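Urkeck opens home cleanup recordings to outside research groups

GRØNLI, 1 December 2024 – Urkeck today released the first part of Arkenon, a collection of household cleanup recordings made for training robot arms. The release covers small litter: snack wrappers, plastic bags and other light packaging that people leave lying in their living rooms.

The recordings are made in furnished homes. A person holds a gripper with a camera on it, closes the jaws on a piece of trash, carries it to a bin and lets go. The camera stores the view over the jaws for the whole movement, and software later works out the path the hand took. A learning system is then trained to produce the same kind of path from the same kind of view.

Urkeck began the work after its earlier models, trained on boxes and cups, did poorly with soft packaging. A plastic bag changes shape when it is touched, and a wrapper can slide away from the fingers or stick to them. The company decided that it needed many more examples of these items, recorded in rooms with ordinary furniture, daylight and shiny floors.

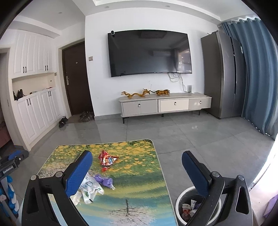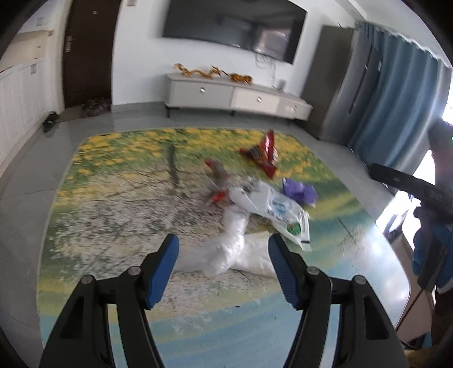
Wrappers and a crumpled plastic bag wait on a printed landscape in both views, with the blue finger pads of the gripper in front.

Why not record the examples with a robot arm from the start?
A person with a hand-held gripper can work in any home without an arm being shipped and bolted down, and gets through more pickups in a session. The jaws have the same shape as those on the target arm, so the recordings carry over with little conversion.

Each recording in the release comes with a short written label naming the item and stating whether it reached the bin. Failed attempts are kept and marked as such. Urkeck found that models trained only on clean pickups did not try again after a miss – they moved on to the bin with nothing in the jaws.

The people doing the recording get a short set of rules. Items are scattered again before every round, and the starting position of the hand is changed. Operators are asked to work at a normal pace and to avoid practicing one item until every pickup looks the same.

Arkenon was recorded by 2 teams over 9 weeks, in 7 homes. Zivport, which handles storage and access for the project, checks every recording for private material such as mail or family photos before it is made available.

Research groups can request access through Zivport starting in December. Use for research is free of charge, and commercial licenses are handled separately. A second part, covering items found on kitchen counters, is being prepared.

About Urkeck
Urkeck develops training data and control software for household robot arms. The company is based in Grønli.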